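Town's Longest Table Now Has Nothing on It, Almost

BRENDONOW - The big wooden table in the reading room of the Lasusum, which for most of living memory could be identified as a table only by its legs, has been cleared. Visitors who came in on the first morning after the work was finished were seen walking up to it, placing a palm flat on the top, and leaving again without reading anything.

The clearing took all of February and part of the month after. It was done in the evenings, between closing time and 9 p.m., by whichever members of the Lasusum could be talked into it, and it produced 287 items that had to be logged in the lost property book. The book itself was found on the table, under the fourth layer. It had last been used to press a fern.

The Lasusum is a reading room, a seed library, a lending shelf for cake pans and, on wet afternoons, a place for Brendonow people to be indoors without buying coffee. It has one large table because the founders could afford one large table. For years the rule was that anyone could leave a thing there for a day. The rule did not say which day.

According to the log, the haul included 41 single gloves, a jar of keys with no label, a jar of labels with no keys, most of a chess set, three separate collections of rubber bands, a trombone mouthpiece, and a casserole dish with a note taped to it that said "BACK SOON." There were also several ring binders belonging to the Lellurum, the walking club that shares the building, which has spent a good part of the past decade accusing other walking clubs of taking them. The Lellurum has withdrawn its remarks in a letter that runs to one sentence. The letter was left on the table and had to be logged.

Paper made up the rest. The members weighed nothing, but they did keep a tally of loose sheets as they fed them into the recycling, mostly to settle an argument, and stopped when they got to 3000. A further 209 sheets were kept. These are largely minutes, plus a hand-drawn map of the bus routes as they were before the bridge closed, which people keep asking to look at even though none of the buses go there now.

The method was simple enough and will be familiar to anyone who has ever moved out of an apartment. Things that belonged to somebody went on the windowsill. Things that might belong to somebody went in the hall. Things that belonged to nobody went in the hall too, after a short discussion, and the hall was impassable for nine days. The fire door was kept clear throughout, and the log mentions this four times, in four different handwritings.

Not everyone was in favor. A petition against the clearing gathered 16 signatures, which is a respectable number for Brendonow, and argued that the pile was "a working archive" and that its supporters knew where everything was. The petitioners were invited to come and prove it. One asked for a library book on gutters and reached into the heap up to the shoulder, and came out holding the library book on gutters. This was generally agreed to be impressive, and the vote went against them anyway, although a good deal closer than it would have been the night before.

Then there was the top itself. Members had assumed it would be dark, on the evidence of the legs, and had already priced a tin of stripper. It came up pale, somewhere between cream and beige, with long streaks running through the grain and a few soft arches toward the middle where the wood does something more ambitious. The stripper was not bought. A wipe-down with a barely damp cloth was judged sufficient, and the finish has been left as it is, a bit matte, with just enough shine to show where the light falls.
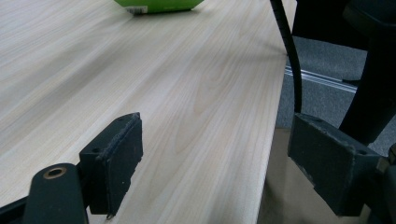 There are new rules. Nothing may be left overnight. Hot pans go on the stove or on the person's own lap. Bags are to be hung on the hooks, which were put up along the far wall years ago and never used, partly because the pile was in the way. Anyone wishing to display a notice may do so on the notice board, space permitting, and space does not currently permit.

One exemption has been granted, to Pan, the monthly cake pan exchange, which needs somewhere to lay out its stock and has promised to be gone by 8. Pan has made this promise before. The oldest of the ring binders contains a note from the Lasusum thanking Pan for agreeing to clear its things away promptly, and under the note, in the same binder, was a flan ring.

Unclaimed property can be collected from the hall on any weekday afternoon until the end of the month. Claimants for gloves should bring the other one. After that the usable items will go to the rummage sale, where the Lasusum hopes to raise 1000 toward a second table, a suggestion that was made from the floor at the last meeting and passed before anybody had thought very hard about it.

The casserole dish will not be in the sale. It is being held at the front desk for its owner, with the note still attached.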